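Riventon Household Methods
Open positions

Kitchen Cleaning Technician (Dishwashing and Surfaces)

Location: Riventon, Tidero building, ground floor
Hours: 80 per month, day shift
Openings: 2
Pay: 3000 per month before tax
Apply by: 20th October
Start: December

About the position

Riventon Household Methods tests how ordinary kitchen items hold up to hand washing. Manufacturers and rental kitchens send us pans, trays, lids, cutting boards and tableware. We wash them by written procedure, inspect them, and report the condition of each surface. The current item list has 295 entries and is revised twice a year.

The technician carries out the washing and fills in the record sheets. This is bench work with water, detergent and common kitchen sponges. Most of the shift is spent standing. The work is repetitive by design, and the same item may go through the same wash many times before it is released to inspection.

The position reports to the bench lead. Report writing and customer contact are handled by other staff.

Duties

Prepare wash solution from the stock bottle and tap water, using the ratio on the procedure card.
Fill wash trays to the level given for the item.
Wash, rinse, drain and dry items in the order listed on the run sheet.
Record start time, end time, water temperature and sponge lot for each run.
Check each item for scratches, dull spots, lifted coating and residue under the bench lamp.
Replace sponges at the interval stated on the card and log the replacement.
Wipe down tables at the end of each run and at the end of the shift.
Label and shelve finished items in the Pollock racks.

Bench setup

Small items are washed in shallow trays at a table, and large items at the sink. The tray method uses a thin layer of soapy water and a two-sided sponge with a soft foam body and a green scouring pad. The card for each item states which side is to be used. Coated pans and glossy finishes are washed with the foam side only unless the customer has ordered an abrasion run. A wrong side voids the run, and the item is pulled from the series.

Trays stay on the table between items. Solution is changed when the card calls for it, regardless of how much foam is left on the surface. Drips on wood are wiped up at once with a dry cloth.
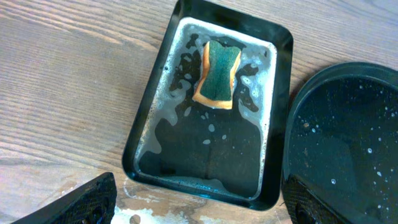 Requirements

Ability to read and follow written procedures in English.
Legible handwriting. Record sheets are filled in on paper and scanned later.
Ability to stand for two hours at a time and to lift a full dish crate from floor to table height.
Normal or corrected vision, sufficient to find fine scratches on dark surfaces.
No known skin reaction to dish detergent. Nitrile gloves are supplied in all sizes and are worn for every wash.

Useful but not required

Previous work in a commercial kitchen, laundry, laboratory or cleaning service.
Familiarity with coated cookware and its common faults.
Basic spreadsheet use, for checking scanned entries against the paper sheets.

A diploma or certificate is not needed. Training on the wash procedures is given on site during the first two weeks and is paid at the full rate. At the end of training the technician completes a set of supervised runs. These are compared with runs by the bench lead on matching items. Differences are discussed and the set may be repeated once.

Working conditions

The wash room is heated and ventilated. Floor mats are provided at the sink and at each table. Aprons and gloves are supplied. Technicians provide their own closed shoes with a non-slip sole. Rings, bracelets and watches are removed before the shift, as metal contact leaves marks that cannot be told apart from wash damage. Lockers are available in the corridor.

Unscented hand cream is kept at the exit. Other creams are not used before or during a shift, as they leave a film on glass and dark finishes.

Breaks are fifteen minutes every two hours and are paid. Food is kept in the staff kitchen, which has its own sponges and detergent. Items from the wash room are not used there, and staff items are not brought to the benches.

Contract

The initial contract runs for one year with a trial period of three months. Renewal depends on the volume of the Sesmont series, a long-term wash program covering trays and bakeware. Shift plans are issued one month ahead. Swaps between technicians are allowed if both are trained on the items scheduled.

How to apply

Send a one-page summary of your work history and the shifts you can cover. A cover letter is optional. Photographs should not be included. State whether you have worked with written procedures before and in what setting.

Applications may be left at the Tidero building front desk in an envelope marked Wash Room, or submitted through the form on this page. Applicants selected for the next step are invited to a paid bench trial lasting half a shift. The trial consists of one tray run, one sink run and the matching record sheets. Gloves and apron are supplied for the trial. Results are sent in writing to all trial participants.

Incomplete forms are returned once for correction. Applications received after the closing date are held for the next opening.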